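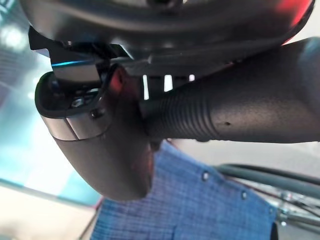
Right, hallway paint, day whatever. I have been living with test patches since we moved to Revbridge and I'm finally going dark. Not navy, I've gone off navy. I want a proper matte dark grey with one bit of bright silver against it, same as the grey and that polished band up there, and the silver is going to be the door handles and the coat hooks. Maybe the letterbox if I can get the old paint off it.

Things I've learned so far: tester pots lie. Three of mine dried blue. One went sort of brown by the stairs and perfectly nice by the front door (same pot!!)

The one I keep going back to is from Astier and it's called Slate Lane. Painted it on lining paper so I can move it about, which my mum told me to do in the first place and I ignored her.

Price up for the paint, the primer and a decent roller was £153. I also got a quote from Afolabi to do the whole lot including the ceiling and the stairwell and that was £689, which is fair for the work but I'd like to have a holiday this year, so. Roller it is.

The stairwell does worry me. It's high, and I am 5ft 2 on a confident day. Looking at hiring one of those folding platforms for the weekend.

Handles next. I need 14 hooks and handles all in, and I want brushed or polished but can't decide. Polished shows every fingerprint and we've got two kids who live on toast.
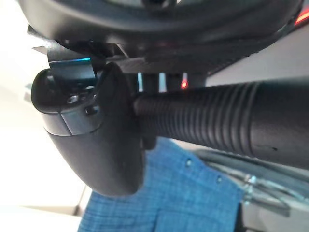
Mariama Addo says go for satin on the walls, never matte, if there are children anywhere near them. Hers was matte for one winter and she could read the whole school run off it at hip height — scooters, bags, the lot. She did the bottom half again in eggshell and left the top as it was, and you only notice the join if you crouch down.

Which is annoying because I love flat matte, but I do think she's right about the bottom half. Might put a rail in to hide the join. Setell do a plain one you just glue on.

Has anyone done two finishes in the same colour? Did they look like the same colour? I'm scared of ending up with two greys — that's exactly how I got here.

Binta Mohammed if you're reading this I still have your dust sheets. I will need them until April, sorry x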